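Looking After a Home, evening course
Kustthorpe Adult Learning Rooms
Notes for session 2: the bed, and everything that ends up on it
24/06/2024

These are my own notes from the session, tidied up a bit for anyone who missed it and for those of you who asked me to slow down (sorry!). Bring them with you next time, as we'll carry on from the airing section.

Where we'd got to

In session 1 we did drawers and shelves, and most of you went home and did the sock drawer, which I was very pleased to hear about. Several of you also told me that you'd emptied a chest of drawers on to the bed, run out of steam and slept on the sofa. So we're doing beds now.

A bed is the biggest flat surface most of us own. It's where we sort the washing, pack the suitcase, wrap presents and dump coats when people come round. I don't mind any of that. I do think it goes better if the bed is made first, and made flat, before anything else is put on it.

Making it flat

Start with the bottom sheet and nothing else. Take everything off, cushions and all, and put it on a chair. If you've got a fitted sheet, do one top corner and then the bottom corner diagonally opposite, and then the other two. Doing the two top corners first is what I did for years and the last corner always fought back.

Then smooth from the middle outwards with the flat of your forearm. I know that looks daft, but a forearm covers far more sheet than a hand and it doesn't leave those little finger tracks. You won't get every crease out and you needn't try. A few soft lines across the middle are fine, and if you want them gone you'll have to iron the sheet, and I'm not going to tell anybody to do that on a weeknight.

If you use a flat sheet, the corners want folding at 90 degrees, the old hospital way. We practised this on the big table and I'll bring the spare sheet again, because about half the room was still tying theirs up like a parcel.

A word on colour, as it came up. Plain beige or sand is very forgiving to live with and goes with almost anything you put on top. It does show dark fluff, though, and a dark knit will show pale fluff, so whichever way round you have it you'll want a lint roller in the bedside drawer. Mine is a Skident one and it's nothing special, it just happens to have a lid.

Cushions and pillows

Somebody asked how many cushions is too many. My rule is that if it takes you longer to clear them at night than to brush your teeth, you've got too many! Beyond that it's up to you.

What does help is putting them back in the same order each time. I work along the headboard: patterned one, then the plain or textured one, then the soft white stuff at the end. A bold pattern looks after itself, so put it wherever you like. A cushion with a woven band across it needs a bit more thought, as the band has to face out and sit level or it nags at you all evening. And anything white and squashy can simply be plumped and left, it never stays tidy for long.

Check for loose threads while you've got each one in your hand. Don't pull them. Poke them back through to the inside with a blunt needle, or snip them if they're tassels that have had enough.

If your headboard is padded, with upright channels in it, run the small vacuum nozzle down the seams every so often. Dust loves a seam. We'll come back to upholstery in session 4, so don't worry about stains yet.

Folding knits

Now for the bit most of you came for. Knitwear and throws should be folded and never hung, as the weight of the wool drags the shoulders down and you get those two little bumps from the hanger. A made bed is the best place to do it, better than a table, as the cloth doesn't slide about. 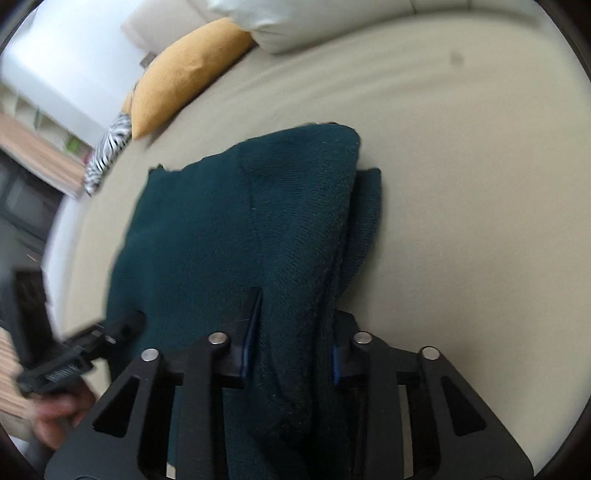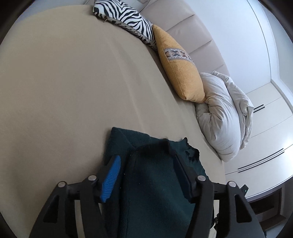
The bed: a knit folded on the sheet, and the cushions along the headboard.

My method, as we did it in the room:

Lay the knit face down and pat it out to its proper shape without stretching it. Bring each side in towards the middle, sleeves too if there are any, so you've got a long strip. Fold the strip in half from the bottom, and then in half again if it's a thin one. Thick knits only want the one fold. You're after a rectangle that would sit on a shelf without flopping over the front.

If a layer peeks out at the side, leave it unless it bothers you. If the edge has gone ragged, don't tug at the corner. Pick up the whole top layer, lift it clear and lay it down again. Pinch a good fold of the fabric when you lift it, too, as pinching a single stitch is how you get a pulled loop.

Throws are easier, being square-ish to start with, but people always fold them too small. Three folds at most, and then lay it across the foot of the bed or stack it with the jumpers.

Putting it away

Heavy things at the bottom, light at the top, and no stack higher than your hand is long. I keep 12 pieces on my own shelf and that's every knit I own, not counting the one I garden in.

Wardrobes with flat doors and no handles were mentioned. They look lovely but they do collect fingerprints where you push them, always in the same spot. A barely damp cloth, then a dry one, and you're done. If you're saving for storage boxes, the market at Clostton has plain lidded ones. I'd steer clear of the fancy Aoun set I passed round unless you've got deep shelves, because mine stick out and the door won't close.

Winter knits should have been washed and put away in April. If yours weren't (mine weren't either), do them this week, and make sure they're bone dry before they go in the box.

For next time

Fold three knits and leave them on a shelf until we meet, then see which has slumped.
Write down everything that's on your bed at bedtime.
Bring one pillow you're not sure about. We'll do the fold test, and I'll start with how to air a duvet when you haven't got a garden.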